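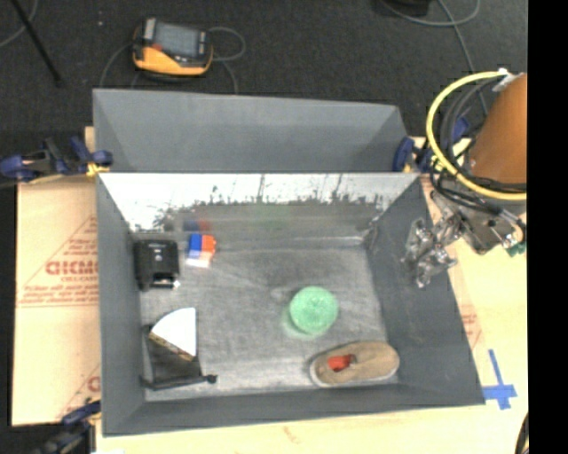
Zerness library gives up on its lost property, invites town to take it

The Zerness public library will open its lost property room to the public on 24th August, having concluded that most of the people who left things there are not coming back for them.

The room, a former coat closet behind the map shelves, holds over 200 items. Gloves make up the largest group and almost none of them match. There are also four sets of false teeth, a trombone mouthpiece, and a wedding cake topper that was handed in twice by different people.

"We kept everything because the rules said to keep everything," said head librarian Birgit Nolte. "Then we read the rules again and it was 5 months."

Some of the umbrellas have been there since the building had a different roof.

Owners may claim their belongings free of charge until noon, provided they can describe them. Nolte said "black umbrella" will no longer be accepted as a description. After noon, anything left goes for whatever the taker cares to drop in the jar, with the money going toward a new book return slot. The present one was installed by Engelhardt, a local metalwork firm, and accepts paperbacks only.

Rocío Ibarra, who runs the bakery across the street, has already identified the cake topper as one of hers but declined to say whose cake it came off. "They're still married, as far as I know," she said.

The teeth will not be sold. A dentist in Palo has offered to look at them, and the library has accepted without asking why.

A second clearing is planned for October, when staff hope to reach the back wall.

We use cookies to remember your settings. Accept all / Manage choices

Comments (3)

Primo L.
If there's a brown left glove with a hole in the thumb, I have the right one. Same hole.

B. Janssen
I handed in that trombone mouthpiece in good faith and would like it to go to a player.

frauke_f
What time do the doors open? The article says until noon but not from when.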